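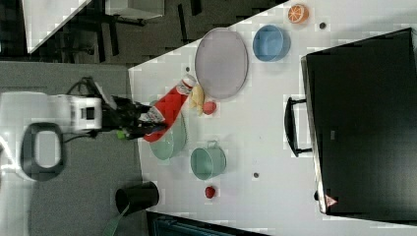 4. The Tabletop Kitchen

4.1 What we put out and why it stayed out

I've been interested in small kitchens for years, mostly as a person who has to cook in one, and this part of the paper is where I get to talk about the things themselves. Figure 4 shows one of our layouts: one white tabletop, a big black appliance down the right side, and a lot of dishes and food that all want the same bit of space. If you've ever tried to make dinner on a counter the size of a tea tray, you know the feeling.

Figure 4. A tabletop layout with a red bottle, a large oval plate, bowls, a green pot, toy foods and a black appliance.

The oval plate is the bully of the set. It's lavender-gray, it lies flat, and it eats up more room than anything except the appliance. Assunta Cocco, who drew up the first list of items with me in December, wanted to swap it for a round one. I argued for keeping it (I won, she'd like it noted that I whined). Our notes from the Ravum kitchens were full of platters that people owned, loved and had no place for, and I thought a tidy-up study without one awkward platter would be cheating a little!

The bowls are easier to live with. There's a pale mint-green one and a light blue one, and I liked having them in different colors so that I could write "the blue bowl" in my notes and still know what I meant a month later. The pot is light green too, which sounds like a mix-up waiting to happen, but it's metal with a small loop handle and we never had trouble telling it from the mint bowl in writing. We just called it the pot.

4.2 Toy food next to a grocery bottle

Most of the food is toy food: a little yellow banana, small round red fruit, a slice of orange with its segments and a white rind. I went back and forth on this. Real fruit changes from week to week, it rolls differently when it gets soft, and somebody always eats the banana. Toy fruit stays put as a category, if that makes sense. The down side is size. A toy banana is so small beside a dinner plate that "put the fruit on the plate" turns into a very roomy job, and I'd tell anyone copying our list to throw in a couple of bigger pieces.

The ketchup is another matter.

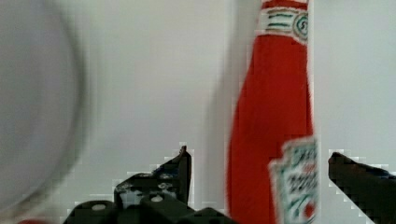 I wanted at least one item with the tall, tapered shape you'd meet in a grocery bag, because that shape is what makes condiments such a pain to put away. They stand up nicely when you have a clear spot for them, and then you run out of clear spots and they end up lying on their sides between the bowls. In the Drelavard interviews, condiments came up over and over as the last things to be put away after a meal. One man told us that his ketchup "lives wherever I stopped eating," and I have thought about that sentence a lot.

So the bottle got its own line in our coding sheet. For every session we wrote down whether it finished upright or on its side, and what it was touching when the session ended. Across 307 sessions we logged 1363 separate moves of all items, and I read through every one of those lines myself, some of them twice (the ketchup ones, mostly).

4.3 Counting a table as tidy

We tried the Bhatt checklist first and gave up on it pretty fast. It was written for full-size kitchens with drawers and cupboards, and it kept asking about places we didn't have. What we ended up with is a short list of 6 questions, answered at the end of each session by two people who hadn't talked to each other. Are the dishes grouped? Is the food in or on something? Is there room in front of the appliance? Is anything resting over an edge? Is anything lying down that normally stands? Could you set down a full plate without moving something first?

That last question is my favorite, and it's the one the two raters fought over the most. Assunta pictured a salad plate. I pictured the oval one. We settled on a plain dinner plate from the Clestell set, kept on a shelf by the door, and from then on the raters held it over the table before they answered.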